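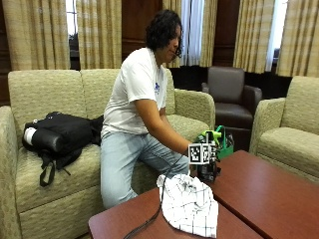 The two-seat sofa is the most oversold piece of furniture in America, and I say that as someone who has owned 3 of them. Stores call it a loveseat, a small-space solution, an apartment sofa. Then you get it home and find that two adults can share it only if they like each other a great deal, and one adult can't lie down on it at all. Most people end up the way the person on the beige one is sitting, perched on the front edge and leaning over to reach something on the coffee table. The cushions behind go to waste.

I spent part of May in furniture showrooms, trying to find out why the things keep selling. At Cledari, the salesman steered me to a model called the Leite, 63 inches wide and, he said, "generous for two." I sat on it. A stranger sat on the other end, to be polite, and our elbows met. Take off the arms, which are fat and padded and hold up nothing but a remote, and the seat itself was a good deal narrower than the tag. Stores measure from outside arm to outside arm. They always have, and the tag rarely says so.

The usual defense is that a smaller sofa makes a small room feel larger. I have heard this from decorators, from catalogs and from my own mother, and I'm still waiting for the proof. A short sofa against a long wall looks like it's waiting for the rest of the furniture. People then add a side chair, and a lamp to go with the chair, and soon the floor they saved is gone.

Depth is the other trouble. Sulix, a chain that sells mostly to renters, offers a loveseat with a seat 26 inches deep, which sounds luxurious until you try to put your feet on the floor and your back against the cushion. I could do one or the other. The saleswoman suggested a throw pillow – sold separately, naturally.

And then there's the price. You would expect two-thirds of a sofa to cost two-thirds as much. At the Iltetley outlet, the full-size version of one model cost just 27 dollars more than the loveseat in the same fabric. When I asked about it, I was told the labor is nearly the same. Fine, but then the small one is a bad buy, and the sign over it shouldn't say "value."

There are rooms where nothing longer will fit, and doorways and stairwells that settle the question before taste comes into it. If that's your situation, bring a tape measure and check the seat between the arms. Sit all the way back with your shoes on and stay there ten minutes. Ignore whoever is hovering.

I still have the third of mine. It's in the spare room with the winter coats on it.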